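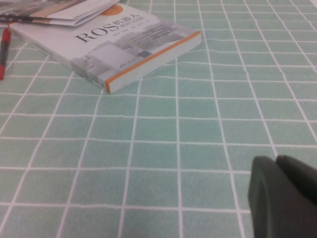

Small robot arms need written rules for the table they work on, and most of the places that use them have none. There are rules for the arm itself. The maker's manual gives a payload, a reach, a top speed and a drawing of the base plate. There are rules for the room, which come from the building and from whoever insures it. Between those two is the tabletop, and there the usual practice is whatever the last person did. A cloth goes down, a book marked ROS in big black letters sits on it with papers lying over one corner, a pen lies beside the book, and the fingers of the gripper come down close over the green squares. Every one of those things affects what the arm does next. In most shops none of them is written down anywhere.

I worked for eight years in acceptance testing, the last five on light arms. By a light arm I mean one that a person can carry from one table to another. I have read a lot of logs from such arms and I have signed off on some I should have sent back. What follows is my view of what a table rule should say, and why I think it belongs in the same binder as the electrical checks.

The first thing to write down is the surface. People treat a tablecloth as decoration. It is part of the setup. Cloth moves under a light touch, and if it has a printed grid, people start to use the grid as a ruler. A grid on soft fabric is not a ruler. The lines go wavy wherever the cloth ripples, and a square at one end of the table need not match a square at the other. In June I reviewed a set of placement tests from Clekden in which the target was given as a count of squares from the table edge. The tests had been run by two people on two days, and the cloth had been taken off and put back in between. The numbers could not be compared. Dirk Schwerdtfeger, who ran the second day, had done careful work, and it had to be done over.

My rule would be short. If the cloth matters, clip it at four points and measure from the table. If it doesn't matter, say so in the log and don't use it for anything.

The second thing is what else is on the table. Here I disagree with many people in my own trade, who want the surface bare except for the part being handled. A bare table is easy to write a rule for. It is also a poor guide to how the arm will behave where it ends up, on benches with manuals and loose paper and pens. I would allow clutter and ask that it be listed. A book with a stiff spine and a stack of thin sheets are different problems for a gripper, and a round pen can roll. The list does not have to be long. It has to be made before the run starts, by the person who will start it.

At Pavska they keep such a list on a card. I have seen 132 of their cards from one season of work. Most have three or four lines. Nineteen of them had been filled in after the run, which you could tell from the times, and those were the ones where the list was of no use, as the objects had already been moved. Roswitha Haberkorn, who looks after the cards, now refuses to accept one with a late time on it. There were complaints for a month or so and then there weren't.

The third thing is clearance. The general safety papers talk about the distance between a moving arm and a person, and they should. They have little to say about the distance between a gripper and a tabletop. I would set a default: no sideways travel with the fingertips less than 15 millimeters above the highest item in the path, unless the task calls for contact and the log says which contact. Hye-jin Noh argued with me over this figure when we were drafting a shop rule for Bisesance. She thought it too large for fine work and she had a point, so the draft lets a supervisor lower it for a named task. It doesn't let anyone lower it for a whole day.

The fourth thing is reference material. Manuals, handbooks and printed notes should be kept outside the arm's reach unless they are themselves the objects being handled. I hold to this one firmly. A person who wants to check a command leans in to turn a page, and the hand is then in the same space as the gripper. Arms of this size are slow and weak and the usual result is a pinch. I have filled in the form for a pinch twice, and both times a page was being turned. If a book is on the table as an object, put it on the list with the other objects and keep a second copy somewhere else for reading.

The objection I hear most is cost. Bernd Stöcker put it to me in a letter: a shop that runs 100 short trials a day cannot stop to fill in a card for each. I accept that. One card per layout is enough, with a new card when the layout changes. If the layout changes on every trial, then the layout is what is being tested, and it needs recording more than anything else.

The other objection is that all this is common sense. Some of it is. So is checking that a cable is seated, and we check that with a signature. I would like to see the table rule on one page, in the binder, signed by the person at the table. The draft we wrote for Bisesance is a page and a quarter at present and I am still trying to get the last quarter out of it.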